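Print this story | E-mail to a friend
Search Features Archive Go
Shares 300 | Comments 13

Teaching a Push to Listen

The command comes in as plain typing. "Move the red cylinder away from the stars." Keir Strachan hits return, leans back and folds his arms, and the arm on the other side of the lab starts to drift. It doesn't jump to a spot and stop, the way older systems did. It drifts, and while it's drifting he types again: "a little more to the left."

The arm changes its mind in mid-motion. I laughed out loud the first time I saw it.

Strachan runs the control software side at Flolum, a small research outfit on the second floor of what used to be a shoe warehouse. With Craig Rankin, who handles perception, he has spent most of the past two years on a program called Praneck. Its whole job is to take a sentence and a camera view and turn them into a small sideways movement of a rod, over and over, several times a second.

That sounds modest until you try pushing something yourself with one finger. A cube will go along with you for a while and then swing around a corner. A star catches on its points. A cylinder is worst of all, says Rankin, because it gives you only a sliver to lean on, and if you're off by a hair it slides around the tip and you're pushing air. Grasping is forgiving by comparison! Once you've closed on a thing, you have it.

So Praneck never plans a whole push. It picks a short stretch, maybe a fingertip's worth, looks again, and picks another. The planning layer above it keeps a loose idea of where everything ought to end up and is allowed to throw that idea away whenever the blocks disagree.

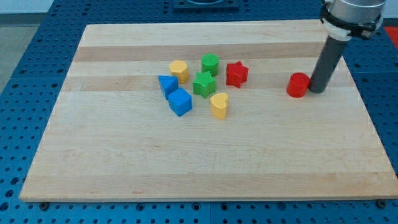

A sentence is a slippery thing

The language half has been harder than either man expected. People say "next to" and mean touching, or nearly touching, or just closer than before. They say "the star" when there's a green one and a red one on the board. Early versions of Praneck would pick whichever star was nearer the rod and plow ahead with great confidence.

The current version hesitates. If two blocks fit the words about equally well, it slows down and moves toward a place from which it could still go for either one — a trick Rankin worked out on a Tuesday night and had running before breakfast. You can watch it dither, then commit when the next few words arrive.

All of this was learned from people steering the arm by hand while others wrote down, afterward, what each stretch of pushing looked like. The first set held 1621 of those stretches. Strachan has read every one of the captions and can quote his favorites. ("Nudge heart. No, other way. Good.")

I asked what still goes wrong, and got a long and cheerful answer. Blocks bunched together are trouble, for one thing: the tip goes in to free one and three come along. Heights confuse the camera. And the replay tool, Ivedier, which lets them scrub back through a failed run and see what the model was paying attention to, crashes if you scrub too fast.

"I love the replays more than the good runs," Strachan told me. "You find the exact moment it stopped believing you."

A rival group at MacRitchie has been working on much the same problem with two arms in place of one, and the teams trade code most months. Rankin wants to try their planner in January, once Ivedier has been fixed.

E-mail this story | Print | 13 comments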